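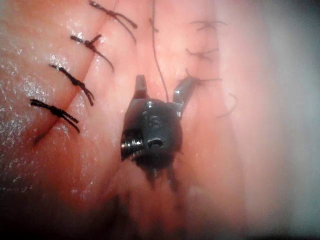 Suture practice at Stoltadmont

The July round of closure practice is open for sign-up. Each place covers 3 sessions at the Avar bench, led by Qianru Peng. We work on interrupted sutures only – running stitches come later in the year. Leave the tails long until your line has been checked.

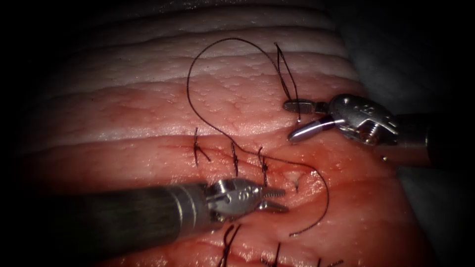
Pads and thread

Pads are in the Nurby cabinet, second shelf. Black thread is back in stock. Sign out what you take with Macario Cervantes, extension 428. 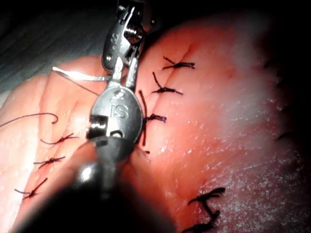 Can a pad be used for more than one session?
Use it until both incision lines are closed, then put it in the return bin.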